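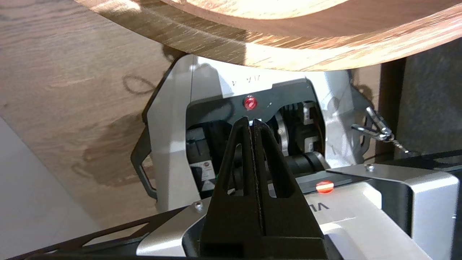 Curved wooden edge, light brown, with pronounced grain.

To: Stola Guest Rooms list
From: Noreen Arain, Room Standards
Subject: Re: Bedside tables, remote controls and the key card (ref. 1447)

Dear colleagues,

Thank you for the replies to the draft bedside standard. Most of them raised the same points as the message from the Clorneck housekeeping office, which is quoted below in sections with our answers. The revised standard takes effect at the start of June and replaces section 12 of the room manual.

> We have read the draft and can work with most of it. Our first
> question is about placement. The draft says "remotes to the front,
> telephone to the rear," but the attendants on our upper floors have
> been setting the telephone at the front, where a guest can reach it
> from the pillow. Is the rear position final?

The rear position is final. The round tabletop is small, and a telephone at the front leaves the remote controls to be pushed back among the cords, where guests do not find them. The two remotes are to be laid side by side on the front half, keys up, with the directional rings toward the guest. The telephone goes to the back. The handset cord may cross the tabletop behind the remotes, but it should not be wound around them or left hanging over the rim.
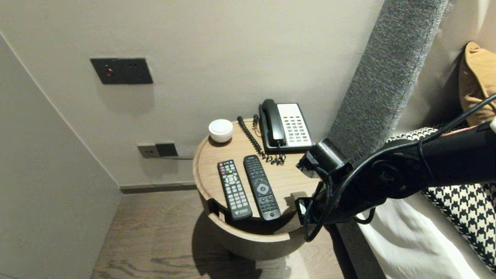 Round bedside table between wall and headboard, with the remote controls at the front and the telephone behind them.

Small items supplied with the room may remain at the back of the table next to the telephone. Glassware, printed menus and the breakfast card are to be kept on the desk. Attendants are asked not to add anything further to the tabletop, including items left over from a previous arrangement of the room.

> Second, the draft does not mention the wood itself. In 812 we have
> had a ring mark on the tabletop twice this season, and the Worku
> polish leaves a film when it is used in strong daylight. Should we
> continue with it?

Please suspend use of the Worku polish on all bedside tables until further notice. The tops are to be wiped along the grain with a cloth that has been dampened and wrung out, then dried with a second cloth. The raised rim holds dust on its inner side and needs a separate pass. The underside of the edge should be wiped at the weekly cleaning. A ring mark that remains after wiping should be reported through Bateo under "Furniture, surface" and left alone. Attendants should not attempt to remove it with the bathroom cleaner, which has lightened the finish on several tables.

> Third, cushions. We were told to stand the houndstooth cushion
> against the headboard, but when the bed is turned down it has no
> place to go and ends up on the nightstand.

We agree that the draft was unclear. The cushion stays on the bed at all times during service, including turndown, and may be moved toward the side of the mattress. It should lie so that the corded piping is not caught beneath it.
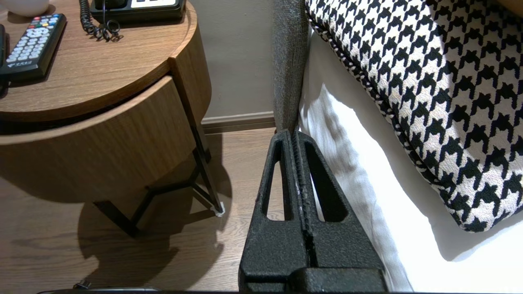

Cushions placed on a nightstand have knocked remote controls to the floor, and three properties have reported cracked battery covers as a result. The sheet on that side should hang freely between the mattress and the table. Where the table has metal legs, attendants should lift it a little when moving it for floor cleaning and check that the foot pads are in place before setting it down. Missing pads are to be reported through Bateo in the usual way. The upholstered bed frame is to be brushed dry, with no spray applied near the wood.

> Finally, our front desk receives calls every evening from guests who
> cannot read the keys on the set-top box remote. Could the list
> publish one approved wording so that each floor is not making its
> own card?

The approved wording is given below. It applies to the remote with Chinese key labels and should be printed without changes. The card is kept in the nightstand and is not to be taped to the remote or to the tabletop.

静音: Mute
声道: Audio channel
音量: Volume
频道: Channel
设置: Settings
直播 (red): Live TV
回看 (green): Replay
信息 (blue): Information
桌面: Home screen
菜单: Menu
确定: OK
返回: Back
上页 / 下页: Page up / Page down

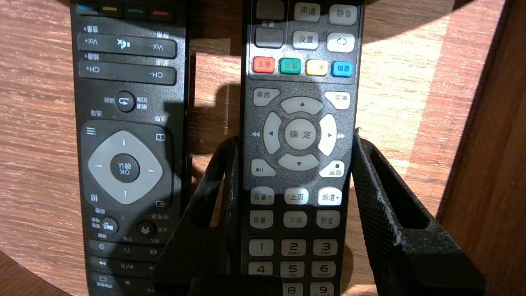 The yellow key has been left off the card on purpose while we wait for the television contractor to confirm its function. Front desk staff who receive a question about it should direct the guest to the Menu key instead. If the guest has changed the audio channel by mistake, the same key will normally restore the earlier setting when pressed again.

Both remotes are to be wiped at every checkout, with the cloth moved across the rows of keys and then down each side. Please confirm that the pair belongs to the room before it is put back on the table. Mixed pairs account for a large share of the television faults reported to this office, and the exchange is often discovered only after the guest has called twice.

Comments on the printed card should be sent to this list under the same subject line. Requests for replacement remotes go to the Stola stores desk and should quote the reference above with the room number.

Sincerely,

Noreen Arain
Room Standards
Stola Guest Rooms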